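About Winari

Most pages like this one start with a passion. Ours started with an argument over a lid.

Ravindra Chaturvedi had bought a storage box which claimed, on its sleeve, to be stackable. It stacked once. After that the lid bowed in the middle, the corners lifted, and whatever was put on top slid off towards the door. He took it back, got another, and the second one did the same. Khang Mai, who shared the workshop with him at the time, said he was using it wrong. They loaded it with bags of rice to settle the matter. Ravindra was right, and Khang has had to hear about it ever since.

Winari grew out of that. We test and write about plain household fittings: lids, trays, shelf edges, panels, corner pieces, the rims on things. Small shops and landlords pay us to tell them whether a fitting is worth buying in quantity. We don't make anything and we don't sell anything, and we have turned down several kind offers to start.

What we look at

White things, mainly. We didn't set out to. But go into any shop that sells storage, shelving or kitchen goods and see what colour the cheap end is. White hides a poor finish very well under shop lighting and very badly at home by a window, which may be why so much of it gets sold under shop lighting.

We are not much interested in how a thing looks on the packet. We look at the places where one part meets another. An edge with a proper step in it will usually hold its line. A flat edge with a bit of trim stuck along it usually won't, whatever the label says about strength. We look for seams, and for whether a corner is square or only looks square from the front.

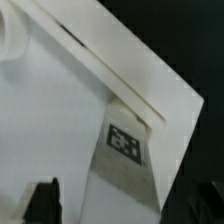
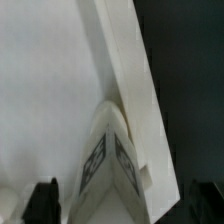 White edges and white surfaces, seen close up.

We are often asked whether all this can't be done by reading reviews. We have read a great many reviews. A good share of them are written on the day the parcel comes, by someone pleased that it came. Five stars, arrived Tuesday, looks lovely. That tells you about the van. Reviews written after a winter in a damp utility room are harder to find and much more useful, and when we do find one we tend to write to the person.

How we work

Each item gets 16 checks. The list was longer once. Pushpa Jaiswal went through it when she joined and crossed out everything that had never changed a verdict, including one of Khang's favourites to do with the sound a tray makes when tapped. He still taps them.

The checks cover fit, rim, corners, surface, weight on top, weight in the middle, cleaning, and what happens when the item is put together by somebody who hasn't read the leaflet. For that last one we use Satish Prajapati, who does our accounts and has never to our knowledge read a leaflet. Moving parts get opened and shut 400 times. We used to do 100, on the grounds that it was a nice round number and we wanted our lunch, but too many hinges were getting through and then failing in people's homes.

Cleaning is where a lot of items come unstuck. "Wipe clean" is a phrase we have learned to distrust. Wipe clean of what? Dust, certainly. Turmeric is another matter, and so is the grey film that builds up inside any groove too narrow for a cloth and too shallow for a brush. If a rim has a groove like that, we say so on the first line of the report, even when the rest of the thing is sound. You will be the one stood there with a cotton bud.

We buy at full price, from ordinary shops. Anything sent to us free goes back at our cost. It has been put to us that this is fussy. It has mostly been put to us by people who send things free.

What we don't claim

We don't hand out a badge. Buyers ask for one fairly often, and we can see the appeal, but we have looked into enough badges to know how easily some of them are come by. We write a report, normally two pages, and the customer can print it or bin it.

We also don't promise that a fitting will last ten years, as we haven't been watching any of them for ten years. Where we don't know, the report says "don't know". One shopkeeper told us this was the first time he had paid for those words. He did come back, though.

And we get things wrong. We passed a set of shelf edges that went yellow in a south-facing kitchen by the following summer. The report is still on file with a note at the top saying what we missed, and anyone can ask for a copy. There are 700 reports on file now and nine have a note like that. We expect there'll be more.

Who we are

Ravindra Chaturvedi runs the testing. Khang Mai does the buying and most of the carrying. Pushpa Jaiswal writes the reports and takes out the adjectives. Rajkumari Mittal answers the phone and the post, and will tell you quite plainly if your question isn't one we can help with. Satish is in on Thursdays.

We share the ground floor of Mokar House with a picture framer, who lends us a very good set square and wants it back by four.

Getting in touch

Write or ring before sending anything. We need the name of the item, where you bought it and what you paid, and it helps to know what the thing is meant to do, in your words and not the maker's. Reports take three weeks. If somebody offers you one sooner, ask them what they left out.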